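Review: the Enora two-arm teaching kit, after one summer with it
September 8, 2026
By the Flemwood workshop desk

I bought the Enora kit in July, with my own money, for 2473 dollars. The smaller Brirov set costs 1590, but it has only one arm and I wanted two. You hold a pair of light handles, you move them, and the arms on the table copy you. The software saves each demonstration so the robot can later be trained on it.

Setup took me one long evening. The manual is clear about cables and very poor about calibration. I did the left arm three times before I understood that the handle must rest in its cradle when you press the button, a thing mentioned only on the last page.

The handles are the best part. They are light, and after a few days I stopped thinking about my wrists. The delay is small enough to forget for slow work. For fast work I still feel it, and I would not try to catch anything.

My usual exercise is fruit into a basket. It sounds easy, but a woven basket has a high rim and you must learn to lift before you go sideways. I recorded 900 demonstrations of it in several sessions. The grippers hold round things well if you close them slowly. With a flat thing, like a card, I failed more often than I want to admit.

The kit records from a head camera and from small cameras at the wrists. You can look through all views in the viewer, and I recommend to do this before you train anything. The wrist views taught me where my arms point when I am not paying attention to them — very often at nothing useful.
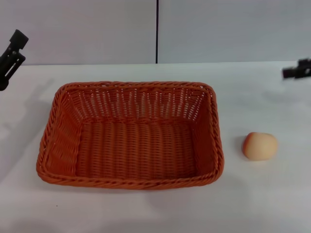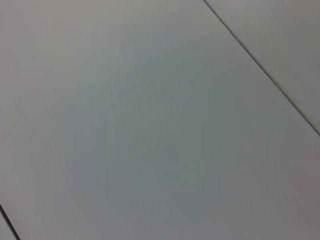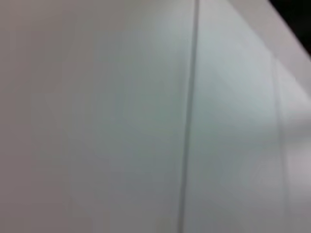 First: head view, with basket and fruit. Second and third: wrist views, plain pale surfaces and seams.

The viewer itself is good. It plays the views together and you can delete a bad demonstration with one key. I miss a way to add notes. The wrist pictures are soft when the camera is close to a surface, and I found no focus setting in the menu.

I also tried the Ritchie foot pedal, sold separately, for starting and stopping the recording. It is worth having, because both hands are busy. Please tape it to the floor.

Would I buy the kit again? Yes, for table work with two hands. If you need only one arm, take the Brirov and save the difference. Four stars of five.

Comments

pedalpusher: Does the pedal work with the Brirov too?

tallgrass88: Mine does, with the newer cable. The old one has the wrong plug.

mk_bench: Same trouble with calibration here. I wrote "CRADLE FIRST" on the box with a marker.

Last updated: two days after publication, price of the Brirov corrected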